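3.2 Cell Setup and Daily Upkeep

The Kodthorpe cell is one arm on a fixed base next to a wooden table, with a gripper on the wrist flange and a camera on a side mount. It was put together by the first author and has stayed in the same room for the whole study. All 988 grasp trials reported in Section 4 were run on it.

Most of our lost time in the first month came from the gripper cable. The bundle leaves the arm at an orange connector and hangs free down to the gripper (Figure 3). In the first version it was tied tightly along the upper segment, and the ties pulled on the plug whenever the wrist turned past its middle range. We cut the ties and left a long loop. Dropouts fell from 32 in the first 400 trials to 3 in the remaining 588. The loop does swing during fast moves, so we lowered the top joint speed and kept it there. 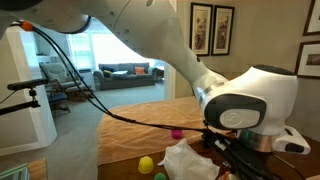

Figure 3. Wrist, gripper and cable bundle over the towel-covered table. Cups and a plastic bag lie on the towel; the camera mount arm is at left.

The towel is part of the setup. On bare wood, light cups slid away as the fingers closed, and the fingertips left marks on the table. The cloth wrinkles with use, and we smooth it only at the start of a session. Murkunier, our planning software, treats the table as a flat plane, with a small margin added for the folds.

Each morning the operator wipes the fingertips, pushes the connector home by hand, checks the knob on the camera bracket and runs the Brimasum calibration routine. If the camera has moved — a bump to the mount is enough — the routine fails and the camera pose is measured again before any trials are logged. Ebbe Wallin replaced the flange screws once, in September, after a faint rattle was heard at the wrist. The gripper was taken off for that job, and the tool offset was measured again afterward. No other parts were changed.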